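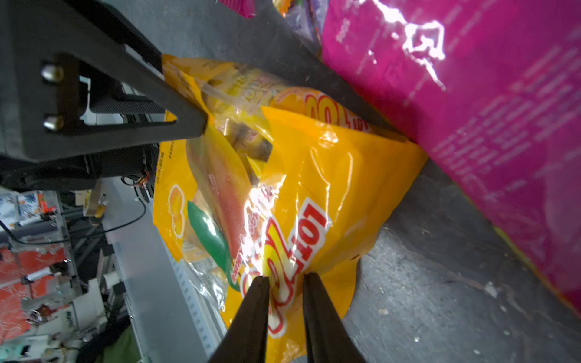 oona_s
Did anyone on packing lose hours when Grerkthorpe brought the arms in?

canan_d
So far the hours are the same, only the jobs moved. Six of us went from picking to checking and refills.

vilho77
Same hours, worse shift. I used to pick up to 300 orders and talk to people. Now I clear jams.

canan_d
My wrists disagree – I'd take jams over picking.

vilho77
Fine, but checking pays the picker rate. Ask about that Thursday.

oona_s
Will do. Is Rosalind running it?

canan_d
Yes, 6 pm.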